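Flokevley Game Fair, June 2026

The show ground lies two miles up the Onlow road, and the signposts give up after the first. Igor Grabowska, our host from the Ureo stalking club, had promised a quiet morning. By ten there were 2,000 people in the field and most of them wanted bacon.

The rifle makers had the big tent. I handled seven rifles I can't afford and was talked to very patiently about glass.

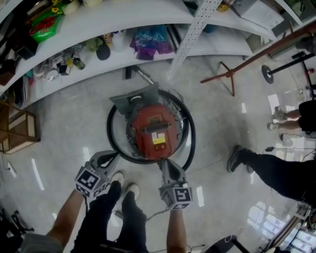

After lunch Henryk Jasińska gave his talk on red deer in the Shenoy hills, where he has guided for 16 seasons. He showed us how to judge a stag's age from the neck and back. I got every one wrong, including the hind.

Parking is £5, cash only. Bring boots, as the bottom field floods.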